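Parking fines, potholes and one very red face

Oct 20, 2022

Hello again from my kitchen table! It's been a noisy few weeks in Zisurcombe, and for once the noise wasn't the leaf blowers.

You'll remember that in August the town started handing out $30 tickets to anyone who left a car in the bus lane on Alcantara Street. Fair enough, I said at the time (my cousin didn't agree, but then he got two of them). Well, last week a reader sent me a picture of a town-owned pickup sitting in that very lane, lights off, no driver, while the number 20 bus tried to squeeze past it. I put it up on our page before dinner and by breakfast there were 300 comments under it. My phone got so hot I had to put it in a drawer.

Adelino Gouveia, who runs the streets department, called me himself the next morning. He'd been the one driving – he was picking up a sandwich – and he had already walked over to the clerk's window and paid the ticket like anybody else. I was all ready to be mad and he kind of took the wind out of me.

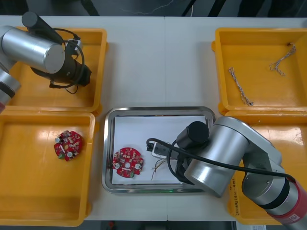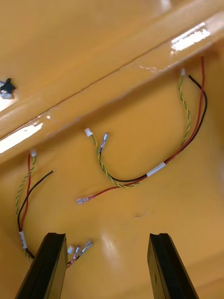
What happens next

Sabina Bartoš wants the council to put it in writing that town vehicles get ticketed the same as ours unless there's an actual job going on. She's got it on the agenda for the next meeting at Unstead Hall, and I'll be in my usual seat near the radiator. If you want to speak, sign the sheet by the door before it starts.

And if you spot a pothole while you're out looking for badly parked trucks, the one outside 1451 Noltach Road has been reported (twice, by me). Please keep sending the others!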